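The back of the packet

When I was new in this country I learned many English words from food packets. I read them at the kitchen table at night, with a dictionary, and I still remember that "may contain traces" was the first full phrase I could say without mistake. So I have some loyalty to the back of the packet. I want to defend it here, and also to complain about it.

My complaint is with the size of the letters. I am 70 years old and my eyes are not what they were, but my neighbour Munther Chamoun is much younger and he also holds his crackers at the end of his arm, like a man trying to read a street sign. Last December we stood in the Fernau shop on Smadi Street and neither of us could find if a bag of nuts had sesame in it. His daughter cannot eat sesame. We put the bag back on the shelf.
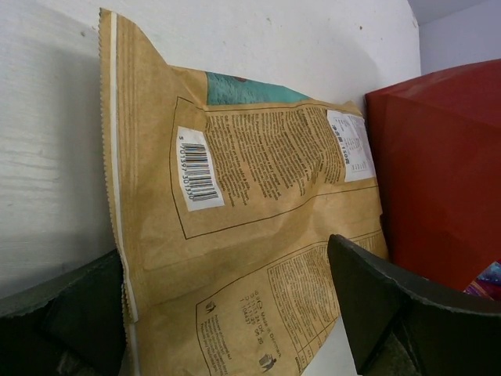 I believe that the people who design snack bags think of the front as the product and the back as a duty. The front gets the colour and the big name. The back gets what is left over, and then several languages must share it. On a brown paper bag it becomes harder again, for paper takes a fold and keeps it. Look how the lines of black text bend with the creases, while the barcode beside them has its own clean white label. The machine at the checkout is given a white background and good thick bars. The customer is given small words on wrinkled brown paper. I do not think this is a plot. I think only that the machine would refuse to work, and the customer does not refuse.

Some friends tell me I should use my telephone to read the ingredients. Georges Zoubi does this, and he is proud of it. He has shown me that he can make the letters as big as my thumb. But a telephone needs a charged battery and a free hand, and when I shop I have a basket in one hand and my list in the other. I also do not like the idea that a person without a telephone may not know what he eats.

There is one more matter, and it is the unpacking. In our house the treats for visitors go together in one big paper bag, and on Monday evening I take them out and put them in the cupboard.

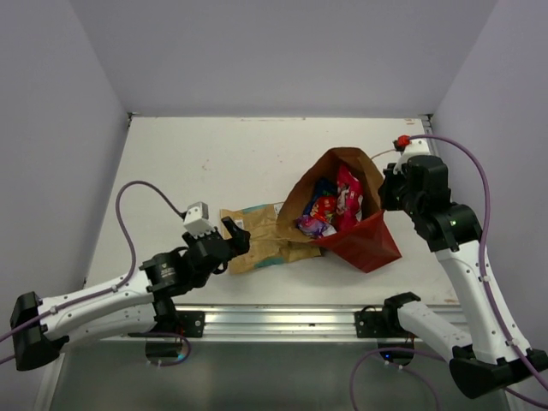
I read each one as I put it away, and my wife says I am slower than the post from Grendau. She is right. Still, I would rather be slow at home than sorry when the grandchildren come.

What I ask is modest. Let the allergens stand alone, in dark letters on a white field, the same as the barcode has. Let the fold of the bag fall in another place. I wrote this in a letter to Kimelholm, where many of the snacks in our shop are packed, and they thanked me for my interest in their flavours.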